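Hellimis Cloth Notes: README

What is in the folder

Notes and labels for 157 household cloths, each one dropped on a table in a heap and then spread and folded. Most are dish towels, napkins and cleaning cloths. The labels cover the starting state of the cloth (flat, folded, rumpled, balled), which features can be seen, and a grade for the finished fold. The work started in November as a side job to the Oltivon laundry survey and kept growing.

Kelly Pickering wanted the first line of this file to say the set "captures how people fold." I took that out. It captures how a few of us label folds, and we don't always agree with each other, or with ourselves a month later.

Files

cloths.csv -- one row per cloth: color name, size class, hem type, tag yes/no
states.csv -- one row per labeled moment
grades.csv -- finished folds, graded 0 to 3 by two people
disputes.txt -- the arguments, lightly cleaned up
stills/ -- reference stills for the labelers

Where to be careful

1. Color names. We used everyday words and let people pick. "Turquoise," "teal" and "blue-green" all turn up, sometimes for the same cloth. Danang Pasaribu merged the obvious duplicates. I would not build anything on the color column beyond telling one cloth from its neighbor.

2. Corners. The guide used to say "mark all four corners." On a rumpled cloth that instruction is close to useless. People marked four because they had been told there were four, and some of those marks landed on folds. The rule now is to mark what you can see and stop. A point of fabric can be a true corner or only a pleat that happens to end sharply, and if the hem can't be followed into it, it gets "point, unsure."

3. Layers. Harder than corners. When two points sit side by side with a notch between them, the tempting story is that the cloth is doubled over and a single pull will open it. Sometimes that's right. Labelers wrote it down far more often than it held up, so "doubled" now needs a visible edge on both layers. The turquoise cloth is the one I show new people: a front layer, a second one coming out behind it, and a small pale tag on the rear layer near the notch.

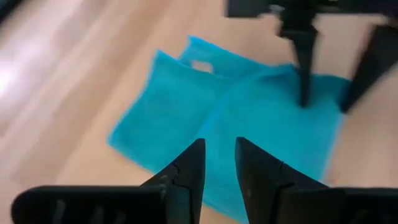

4. Tags. We were told early on that the tag would settle which side is up. I never believed it and I still don't. Tags get sewn on either face, into a hem, or folded into a seam so they flip both ways. What a tag does give you is a landmark that doesn't move around on the fabric. Mark it when it's visible, leave the text field blank if you can't read it, and please don't guess at washing instructions.

5. Fabric type. Removed. Yuk-lan Yen checked 24 rows against the cloths themselves and found enough wrong answers that the column was worse than nothing. If you have an old copy that still has it, delete it.

How grades work

0: not folded
1: folded, edges badly off
2: folded, edges off by a finger's width or less
3: you would put it in the drawer without touching it again

Grade 3 is a matter of taste. Brenda Whitlock folds in thirds and marks down anything in halves, whatever the edges look like. Elsie Garside doesn't care as long as it stacks. Their grades are kept in separate columns and I'd ask you not to average them. The average means less than either one alone.

Things claimed for this set that I can't support

That it is varied. Nearly everything is square or rectangular and smaller than a bath towel. There are no fitted sheets, and anyone who has fought with one knows how much that leaves out.

That a smoother start makes for a better fold. The Abeysekara notes say so. In our rows a balled cloth often ends up as neat as a rumpled one, probably because people shake it out first and begin again.

That the state labels are reliable. "Rumpled" and "balled" get swapped constantly. If your use depends on telling them apart, relabel a batch yourself before you trust ours.

Changes

v2 -- fabric column gone, corner rule rewritten, "point, unsure" added, color duplicates merged
v1 -- first copy passed around, don't use

Open items

The Ana batch has 300 state rows with no grades yet. They will go in when both graders have been through them. Elsie has also asked for a "hem visible" field. I'm against it until someone can show me two people filling it in the same way.

Corrections go in disputes.txt with your initials and the row number. "Looks wrong" is not a correction -- say what you see and what the label says.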